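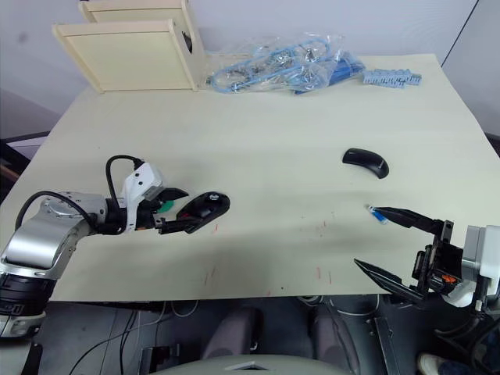 Review: Söderlund two-arm bench station, after 11 weeks at Tunstead

Tunstead takes in returned computer peripherals, sorts them, and sends the usable ones back to the seller. Mice and small keyboards make up most of the volume. Until this spring every unit was picked up, turned over, checked and graded by hand at one of four benches. The Söderlund station was bought to take over the handling part of that job. The Grernico grading software was already in place and was not changed.

This review covers the station as used on mice only. Keyboards were tried for one Wednesday and dropped, as the grippers do not open wide enough to take one across the short side.

Setup

The station arrives as a base with two arms already mounted. It needs a level floor, one grounded outlet and a table of normal desk height. We used a plain table from stock. Leveling and arm calibration took a morning. The manual is clear on calibration and poor on cable routing, and the cables on the wrists stand higher than the drawings suggest. Allow for them if there is a shelf above the bench.

Handling

Cycle time is slower than a trained person. An experienced grader at Tunstead clears 70 mice an hour, and the station does not reach that on any model we tried. Its advantage is that it keeps the same pace through the late shift. Low, rounded shells are the hard case because they give the fingers little flat surface to close on. A mouse gripped at the front and turned on its side leaves the sensor end of the underside exposed, and that is the position our graders prefer for checking the feet and the label. Glossy shells slip more often than matte ones. Rubber finger sleeves are sold separately and should be in the box.

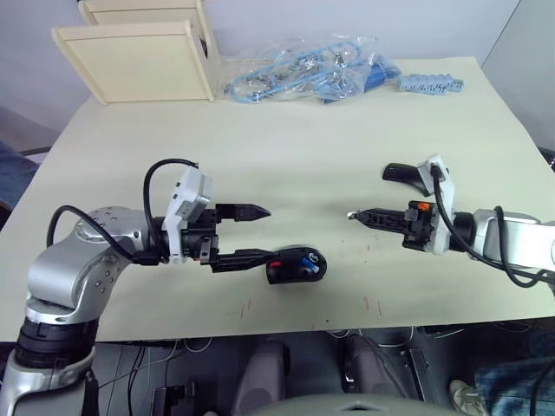 Staffing was the question most people asked before delivery. No positions were cut. Two graders moved from handling to exceptions, meaning units the station sets aside, and one of them now also writes the grip settings for new models. The work is less repetitive and requires more standing. Keeping the bench clear turned out to be a shared duty that no job sheet covered. Spare parts collect at the back of the table, a clear bag of blue cables and metal bits being typical, and the arms have to be given room in front of it. We have since added bench clearing to the shift checklist.

The graders' main complaint concerns pay grade. Writing grip settings was classed as operator work for the first 500 units and is now classed as technician work. Any site buying this station should settle that before delivery.

Two arms or one

We previously tested the Lomo single-arm unit on the same product. It costs less and takes up less floor, but it must set a mouse down to change its grip.
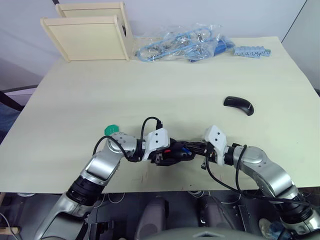
The second arm removes that step when the handover is set up correctly. Both grippers need to approach at the same height, and the default speed for this move is too high for light items. We reduced it and saw fewer drops over the next 2,000 units.

Faults

One wrist cable connector worked loose twice. A replacement came in the same week. The stop button is well placed for a standing operator and awkward for a seated one.

Verdict

Suitable for sites with a steady flow of similar small items and staff who are willing to learn the settings screen. Sites with mixed sizes should wait for the wider gripper. We are keeping ours and will not order a second until the keyboard question is solved.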